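Teaching pick and place by hand: drag it or drive it?
Started by drokau_bench, 9 replies

drokau_bench
I have a small arm with a two-finger gripper and I want to teach it to sort toy bricks by colour. I can either switch the joints to free and push the arm through the task by hand, or sit at the desk and drive it with a leader arm. I recorded a few dozen runs each way and can't decide which to carry on with. What do people here use?

hellwig77
Leader arm, every time. If you push the arm by hand your own hand ends up in the wrist camera's view, and the model learns from pictures it will never get when it runs alone.

Pruklow_Tom
Depends where you hold it. I grip mine behind the elbow and my hand stays out of view. You feel the contact as well. With a leader arm and no force feedback I squash things.

hellwig77
Holding it behind the elbow gives you poor control of the wrist. I tried it and my approach angles were all over the place.

drokau_bench
This is what I'm asking it to deal with. Bricks are red, yellow and blue, in a heap on the worktop, wrist camera view: 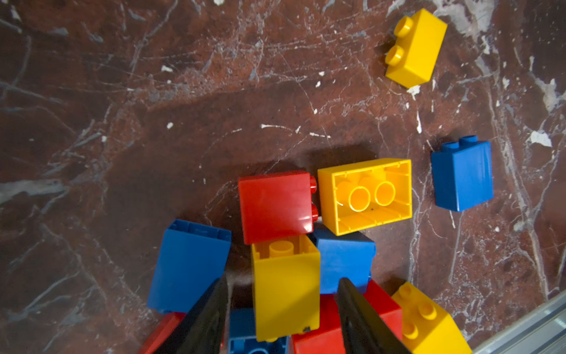

Photo: drokau_bench, wrist camera. Click to enlarge.

The upright yellow one between the fingers is the sort of pick I find hard to show it. The upside-down yellow one further up is resting partly on a blue one, so the order matters too.

Bernd Lindemann
Your heap is the harder problem. Whichever way you record, start with single bricks set apart, like the yellow one at top right. Get that working, then two touching, then the heap. I had 557 runs on heaps before I went back and did it in that order, and I ended up throwing most of them away.

Pruklow_Tom
I disagree with that. If you only show it single bricks it learns to go straight down with the fingers open wide, and then you have to train that out again. I'd mix them from the first session.

Bernd Lindemann
Mixed is fine if you have the patience for a lot of runs. My set is at 2,733 now and it still picks the wrong brick when two of the same colour are touching. For somebody with a few dozen I would keep it simple.

drenberg_lab
Two things from looking at the picture. There is glare on the red brick left of the upside-down one, and the marble has white veins and flecks all over it. I would put a plain matt sheet down while you are learning. Also decide on a rule for which brick comes first and stick to it. If you take the top one in one run and the nearest one in the next, the recordings contradict each other and no amount of training sorts it out.

hellwig77
Agree on the rule. Not on the sheet. If he wants it to work on marble he should record on marble.

drokau_bench
It has to work on this surface, so no sheet, but I can move the lamp. I hadn't thought about a rule. I've been taking whichever brick looked easiest, so the order is different in nearly every run.

drenberg_lab
Then I would start the set again. Topmost first, and if nothing is on top of anything, nearest to the gripper. Write it on a card next to the arm.

Pruklow_Tom
And leave your mistakes in if you recover from them. A missed grasp followed by a second try is useful. Cut the ones where you gave up.

drokau_bench
All right. Leader arm, single bricks and small groups to begin with, topmost first. I'll do a session on Thursday and post the success rate once it's trained.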